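Energy Markets and Policy: Handout 4
Hydro storage and the pricing of water
March
Tatiana Danko

These notes cover the valuation of stored water in a hydro-dominated system. Read them with the Waltton case. Bring the worksheet to the tutorial.

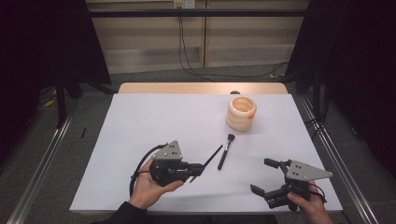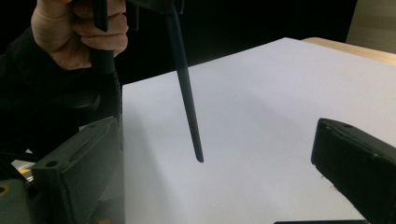
Danko's draft, according to Magsi, gives too little weight to inflow risk: a reservoir operator facing a dry autumn will hold water back even when the spot price exceeds the expected future price, and a model using mean inflows will miss this. The objection is accepted and section 3 has been revised.

1. Opportunity cost

A hydro generator has no fuel bill. Its marginal cost of generation is the revenue forgone by not holding the water for a later period. This is the water value, expressed in dollars per megawatt hour. It rises as storage falls and approaches zero when the dam is about to spill.

2. The Waltton case

Waltton is a single-reservoir scheme with an installed capacity of 334 MW. Usable storage at full supply level is equivalent to 2,045 GWh. The licence sets a minimum environmental release, which must be met before any water is dispatched for price. Treat this release as must-run output bid at zero.

At full capacity the scheme empties in a little over eight months with no inflow. Students regularly confuse this figure with the capacity factor. They are unrelated.

3. Inflow uncertainty

Use the 25 inflow sequences in the worksheet. Solve backwards from the final month over a horizon of 12 months, taking the expectation across sequences at each storage level. Do not average the inflows first. The value function is concave in storage, so averaging first overstates the value of the water held.

4. Market power

The Werberg interconnector limits imports in winter. When it binds, Waltton may be pivotal, and its offers can exceed the competitive water value. Separating scarcity from withholding requires the storage trajectory as well as the offer stack. Offers alone are insufficient.

Tutorial work: repeat section 3 with the minimum release doubled. Plot water value against storage for the first and sixth months. Label the axes and state the units.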